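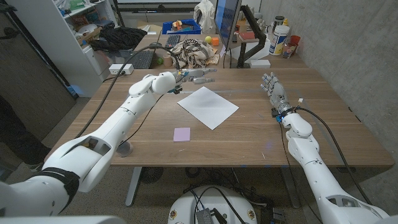 About Motbridge Workshop

We build robots in a shared workshop, and we love it! Motbridge began when Elmarie Du Plessis got tired of soldering on her kitchen counter and went looking for people with the same problem. She found Yolandi Visser, who had a lathe, a long lease on half a floor and far too many servo motors. They put up some shelves, hauled in a few desks and opened the door to anybody who wanted to make something move.

These days there are 14 of us with a key. A few work in electronics for a living, one teaches high school math, and a couple had never held a crimping tool before they joined (they're very good at it now). What we share is the rent, the tools, the spare parts and a huge appetite for talking about gearboxes.

What we're building

The big project at the moment is Matlala, our two-armed desk robot. It has two white arms, a hand with proper fingers on each, and a round base that carries a good share of the cabling. The goal is a machine that can handle ordinary small stuff on an ordinary desk: paper, tape, balls, blocks, bits of cloth. Paper is our favorite thing to work on right now. It's thin, it slides, it curls up at the corners, and picking up a single sheet is so much harder than picking up a cube! Yolandi is writing the grasping code and Elmarie looks after wiring and wrists. Cable routing has had three complete redesigns and we're already sketching another, with more slack at the shoulder.

Then there's Histau, a little rolling cart that's meant to bring you the right screwdriver. It mostly brings you a screwdriver. We're fond of it anyway.

How we work

Everything gets written down in the build log, which passed 3257 entries in March 2025. Burned-out drivers, stripped threads, the lot. If you're making something similar at home, please ask us about it, we'd much rather send you our notes than have you melt the same connector we did.

Members work on whatever they like. You can join a group build, or bring your own half-finished thing in a box and claim a bit of bench. We keep a parts budget of around $300 a month and argue cheerfully over it.

Come and visit

We're on the upper floor of the old Marwood building, entrance at the side. Beginners are very welcome, and kids can come along with an adult. Our next open evening is in May, with Matlala switched on and plenty of paper to practice with. Drop us a line through the contact page and tell us what you're making!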